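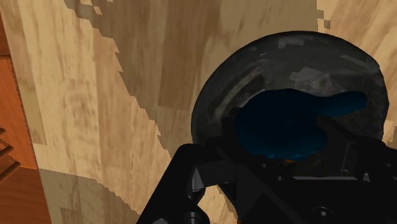

Simulated wrist view, gripper at the dark bowl.

Hi all, quick update on the Lovik money for April, and I'm happy to say we still have most of it! The dining room in the simulator is up and running, so I can finally plan the real purchases against something better than my own sketches (you've seen my sketches).

Spent so far: 3,590 dollars, nearly all of it on the workstation from Grecu. I'd budgeted for 2 graphics cards and bought one, and I'd like to hold the other until the summer. The gripper quote from Zurkell is good for 37 more days. I want to test more bowl reaches in sim before I sign anything, as finger width is the part I keep going back and forth on.

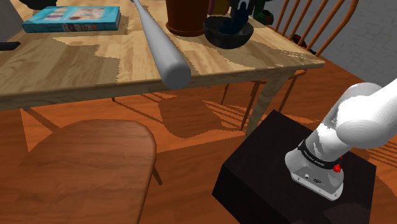
Side view of the simulated room: arm on its pedestal, table set with the bat, book and bowl.

The pedestal is my other question for you. Fondilitz sells one 55 centimeters tall, and I'd love to order it, but the freight is painful and I haven't got a line for it. Could we move that over from travel? If you're okay with it, drop me a note and I'll send the revised budget sheet.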